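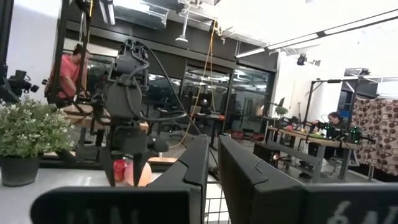

A small-leafed plant in a dark grey pot, at home on a white tabletop.

Jimero Squishy Mango and Wire Basket
From the Wuvano table range, sold by Cabello

We've been selling bits and pieces for the table for a good while now, and of everything in the shop the mango is the one people pick up first. They give it a squeeze, they put it down, they have a look at the baskets, and then they come back and squeeze it again! So we've put it together with the black wire basket it has always sat in on our counter, and you can buy the two as a pair, or the mango on its own if you already have a bowl you're fond of.

The mango is a golden yellow that goes over to orange in places, with a little green stem nub at the top, and it's the long, slightly curved sort of mango (Iker Cabello grew up with the rounder kind and has strong opinions about this, but he was outvoted). The skin has creases and dents all over it. We had smoother ones in from another maker a while back and they looked lovely under the shop lights, but they were a bit slippery for smaller hands and showed every fingerprint, and we much prefer this one. It's a play piece and a display piece. Please don't let anyone eat it.

The basket is thin black wire in an open square grid, floor and sides both, so crumbs and fluff drop straight through and you can see what's in it from any seat at the table. It's happy with pretend fruit or the real thing, and we know of at least one holding nothing but odd socks. If you're putting very small pieces in, lay a tea towel or a bit of felt in the bottom first, as the openings will let them through.

What you get
Jimero squishy mango, 185 mm long
Wuvano black wire basket
Set weight 900 g, boxed
Cotton drawstring bag for the mango

Looking after it
Wash the mango in warm water with a drop of dish soap, and pat it dry with a soft cloth. Keep it off the windowsill in summer — strong sun will fade the colour over time — and don't store it under anything heavy. The basket only needs a wipe. Dry it well afterwards, especially where the wires cross.

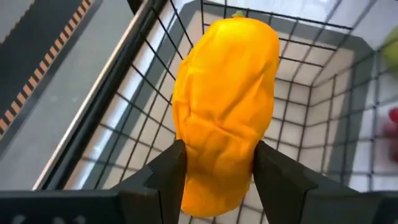 Vernon Gosselin wrote to tell us that his grandkids play shop with theirs every Saturday and that the mango is always the dearest thing in the store. He would like to see a pear next, something with a bit of weight to it, and he asked whether the basket could come with a handle, as the kids carry it up and down the hallway and it's a two-handed job for the little one.

We've passed the pear along, Vernon, and we're all for it. The handle is trickier, but Ultier, who bend the wire for us, are having a go at a clip-on version that would fit the baskets already out there. If it works we hope to have it in the shop by March.

Ordering
Pairs and single mangoes are in stock and leave us within 2 working days. Schools and daycares ordering 4 or more pairs can have them packed in one carton, which saves a fair bit on postage, so leave a note at the checkout and we'll work out the shipping again before we charge you. Colours can vary a touch between batches, and if you need a matching lot for a display, just mention it in the same note and we'll pick them out by hand.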